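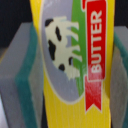
Tianyou Yan says you can hear a good play kitchen before you reach the door: someone is out of milk, someone else has burnt the toast, and a third person wants to know who is coming to tea.

Early Years Practice > Part 2: Play and Language > Home Corner
Contents Previous Next Glossary Index

Chapter 12
Breakfast Is Ready: Play Food and the Laid Table

Few corners of a nursery are as busy as the play kitchen, and few get so little thought once the toys are out of the box. That's a pity, as there is so much going on in there! A child who puts a toy loaf on a plate is sorting, matching, remembering and telling a story, often all in the same breath. This chapter looks closely at one small part of that play, the laying of a table, and at the handful of things you need for it.

We begin with breakfast. It is a meal most children know well, even if what they eat at home varies a great deal (porridge, rice, flatbread, last night's leftovers), and it has an order to it. The milk comes out. Something gets cooked or cut. People sit down. When you watch children play at it you will often see that order turn up with surprising care, along with the words that go with it: first, next, on top of, beside, more, all gone.

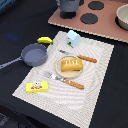
A placemat is a wonderfully useful thing to start with. It marks out one person's place, and it gives the child an edge to work to. Is the fork on the mat or off it? Does the butter go inside, where one person can have it, or out on the table, where everyone can reach? These are real questions, and at the Clurholm nursery, where we spent much of April, two four-year-olds argued over the butter for most of a morning. They settled it by moving it to the middle and telling each other to say please.

Notice too how much of play food is about the packet. Young children often know milk by its carton long before they can read the word on it. They look at colour, shape and pictures, and they are quick to say what is inside. This is early reading in the widest sense, and it is worth making room for it – ask which one is the butter, and then ask how they know. "It's got a cow" is an excellent answer, and so is the follow-up that usually comes, which is that the milk ought to have one as well.

Fruit and bread work differently. They have no label to lean on, so a toy has to look enough like the real thing to be named on sight. A banana manages this with hardly any detail at all. A loaf is harder, and children will happily call the same toy bread, cake or a potato depending on the meal. Let them! A toy that can be three foods is earning its keep, and the talk that goes with the change ("now it's a cake, because it's my birthday") is just what we hope to hear. 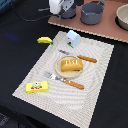 Pots and pans bring in a second place, the cooker, and with it a journey. Food has to travel from where it is cooked to where it is eaten, and somebody has to decide when it is done. If you have space, keep the two apart, even by the width of a tray or a board. Children then have a reason to carry, pour, wait and call out to one another.

Before you read on, try this. Set out a mat, a plate, a knife and fork, one carton and one pan, and leave the rest of the food in a basket within reach. Sit close by with a notebook and write down the words you hear that tell you where something is or when it should happen. Keep your list, as we come back to it in the section on position words (page 326).

12.1 Choosing what goes in the basket

Start small. The temptation is to tip out everything you own, and it makes for a splendid heap and very little breakfast.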